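Can a machine put my groceries away yet?

I've been putting off writing this one. In August I said I'd look into where household robots have got to, after a comment from Elsie Ormsby, who reads this blog from Moose Jaw and wants to know when she can stop making beds. She is 81 stairs and two hip operations past enjoying it, in her words. So I spent a few evenings reading and one long Tuesday at a desk beside my cousin Nicanor Casado, who works on simulated chores for a living.

The work is all on a computer at this stage. You build a bedroom, put ordinary clutter in it, add a robot and let it try. When it knocks something over you press reset and start again. Nicanor's group calls its set of test rooms Cilleck, and it has 252 chores in it, from clearing a bench to putting a cushion back where it belongs.

Tidying a bed is one of the harder ones. I would have guessed the opposite. The book and the basketball are solid shapes and a computer handles those fairly well. The spotted blanket is another matter, as cloth can fold in any direction and looks different each time you touch it. A cushion is somewhere in between. The arm in the bedroom is a Franka with a plain two-finger gripper, and two fingers will pick up a small block well enough. Two fingers will not do hospital corners. 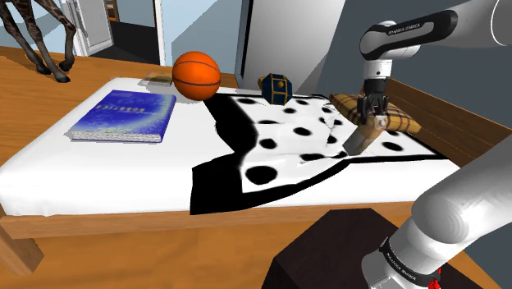
What the hands are like

Most arms I read about have that same kind of gripper. It opens and it closes. For a lot of jobs that's plenty, and Nicanor says he'd sooner have a cheap gripper that works on Monday to Friday than a clever hand that's in pieces on the bench.

The other option is a hand with several fingers, each with its own joints. It suits things that are awkward to pinch, and a carton is a good example. Full cartons are heavy for their size, the sides are slippery out of the fridge, and if you squeeze a real one too hard with the cap off you'll be mopping. A hand can get its fingers underneath and share the load. The trade-off is that every extra joint is one more thing to control, and one more thing to break.

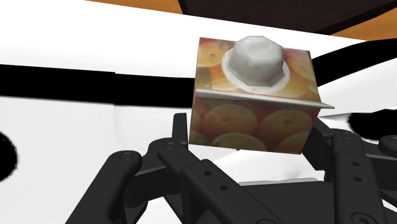
A carton with an orange print and a white cap, up at the fingertips of the black hand.

Nicanor's colleague Saskia Stubbs keeps the scores. On a carton lift she ran 437 attempts in one batch, changing the starting position each time. She counts a lift as good if the carton stays up for 40 seconds. I asked for the success rate and she said it depended which week I asked. The simulated carton has no juice moving around in it either, so a good score there doesn't carry straight over to a kitchen.

So, can they do chores?

For Elsie's purposes, no. I couldn't find anything I'd tell her to buy for making a bed. Picking up toys and books from a flat surface looks a lot closer to me, provided somebody has kept the floor clear and doesn't mind the wait. Putting away groceries sits further off, mainly on account of bags.

I'll check back with Nicanor next winter. In the meantime I've switched to a doona with no top sheet, and the bed takes me 46 seconds.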